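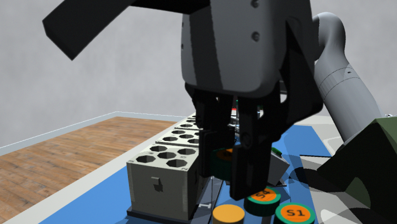 格拉斯布里奇（Grasbridge）今年推出的Lekia套件，面向的是样品前处理自动化中最琐碎的一环：带盖圆柱件的抓取、转移与归位。套件包括任务程序库、夹爪控制模块和一套仿真环境，机械臂由用户自备。本刊评测的是仿真部分。工作台面铺蓝色垫板，左侧是一列浅灰色模块化试管架，架面开八角形孔，橙色顶面的圆柱件置于垫板上，其中两件分别印有S1和S4。编号直接做在顶面贴图上，视觉识别程序读取的就是这一区域。夹爪下降后，黑色指节会挡住相邻工件的一部分，阴影也会落到标签上，这两种干扰在实机调试中同样常见，对识别算法有参考价值。

安装过程不复杂。评测使用单台工作站，导入场景、标定坐标系、加载夹爪模型后即可运行。手册共97页，接口部分写得清楚，故障代码部分过于简略，有几条只给出编号，没有处理建议。产品经理内莉·哈卡拉（Nelli Hakala）表示，完整的代码表将随11月的版本一并发布。

我们设定的任务为单件抓取并放入指定孔位，连续执行1693次，其中557次开启随机光照。在固定光照下，失败集中在放置阶段，典型情况是圆柱件底缘与孔口边缘接触后倾斜，控制器未能及时撤回。随机光照下，识别错误增多，主要是把旋转角度较大的编号读错。将置信度阈值调高后，误读减少，单次循环时间相应延长。用户需要根据自己的节拍要求取舍，套件没有提供自动折中的选项。

视角配置是这套产品较有特点的部分。除固定机位外，Lekia支持圆形广角视图，从夹爪一侧俯视台面。畸变参数可以逐项修改，也可以导入实测镜头的标定文件。

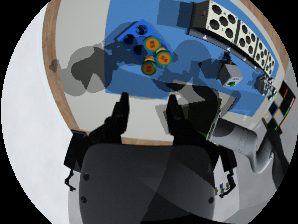 圆形广角视图：夹爪两指张开，前方为蓝色管架与带绿色边圈的橙色盖，右上方为多段式长架。

广角视图覆盖范围大，代价是边缘区域分辨率不足。远端部件在画面中只占很小面积，较小的文字无法辨认，因此不宜用它单独完成识别。负责评测算法部分的盖尔盖伊·海盖迪什（Gergely Hegedűs）建议，以广角视图做粗定位，编号读取仍交给固定机位。按此配置重新运行100次，程序未出现选错目标的情况，但切换视角时有可察觉的延迟。

接触模型仍偏理想化。盖与指面之间的摩擦系数为全局常数，不能按材料分别设定；管内液体也不参与动力学计算，涉及开盖或倾倒的流程目前无法验证。相比之下，同类产品Zulatach允许逐件设定摩擦参数，场景搭建则要繁琐得多。

授权按工作站计费，教学单位另有报价。对已有机械臂、需要在上机前检查抓取路径和视觉流程的实验室，Lekia的现有功能够用。以液体操作为主的用户，可等动力学模块更新后再作评估。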